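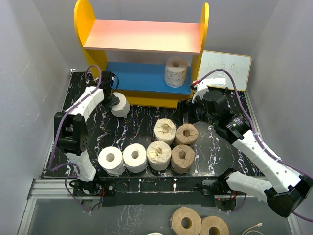 Rapport de projet : la consommation de papier sanitaire dans les résidences étudiantes

1. Contexte et objet

Le présent rapport rend compte d'une étude menée dans la résidence Viklund au titre du module « Gestion des services collectifs ». Il porte sur l'approvisionnement en papier hygiénique des sanitaires partagés, dont le coût est intégré aux charges locatives.

2. Méthode

Les relevés ont été effectués pendant 20 jours ouvrés, au mois de novembre, sur les cinq étages du bâtiment. Les bons de livraison du fournisseur Bedar ont été rapprochés des fiches de réassort tenues à chaque étage. Un questionnaire a été remis aux résidents ; 406 réponses exploitables ont été retenues.

3. Résultats

La consommation totale s'élève à 494 rouleaux pour la période. Elle est nettement plus forte au rez-de-chaussée, où se trouvent la salle d'étude et la laverie. Les ruptures signalées se concentrent le lundi matin, avant le premier passage du service d'entretien. Les fiches du troisième étage, incomplètes, ont été exploitées avec réserve.

4. Recommandations

Il est proposé d'avancer au vendredi après-midi le réassort de fin de semaine et d'installer une réserve fermée au rez-de-chaussée. Le passage aux rouleaux de grand format du catalogue Sturby nécessiterait le remplacement des distributeurs ; son chiffrage n'entre pas dans le périmètre de l'étude.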